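Section 2: Getting your washer ready for the first load

Okay, this is the part I always want to rush, and I'm begging you to go slow. My sister-in-law Zoi Petridis skipped straight to a full load of towels and had to run the whole lot again!

1. Turn on both water taps by hand and look behind the machine with a flashlight. A drip at the hose nut means a quarter turn tighter, no more.

2. Open the door all the way and feel inside the drum for anything left over from packing (mine had a little bag of screws in there).

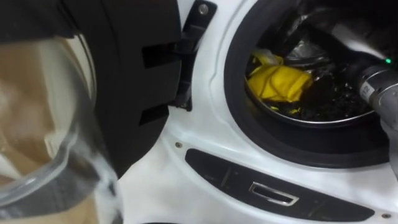
3. Wipe the rubber seal with a damp cloth, folds too. I use plain water and a drop of Zestcombe dish soap.

Note: If you bought a machine with two drums, do steps 2 and 3 for each one. Each drum gets its own empty cycle as well. 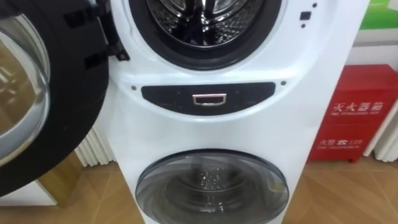
Two-drum model, upper and lower openings

4. Pick the hottest cycle you have, leave the drum empty and add half a scoop of powder. Then stay within earshot for the first 20 minutes - this is when a bad hose shows itself.

CAUTION: Never pull on a door that's still locked. Wait up to 2 minutes after the cycle ends and it should click open.
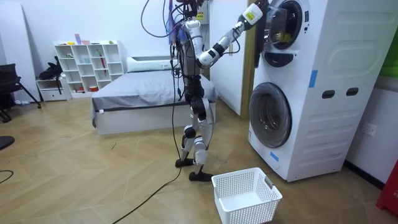

I keep a bath mat on the floor for this first run, folded under the front edge where a splash would land. Once the cycle is done, feel the floor along both sides, and if it's damp, shut the taps and go back to step 1.

5. Leave the door open for an hour so the seal can air out. I still do this after every wash, and the musty smell I had all August is gone.
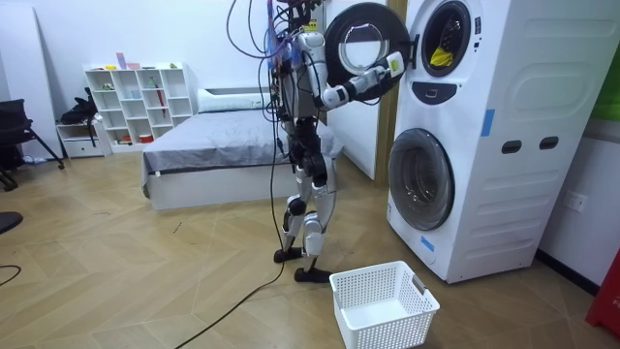
Upper door, opened by its edge

6. Write the date of the first run inside the manual cover. Mine says 10/01/2018, and it saved me a lot of digging when I called about the warranty.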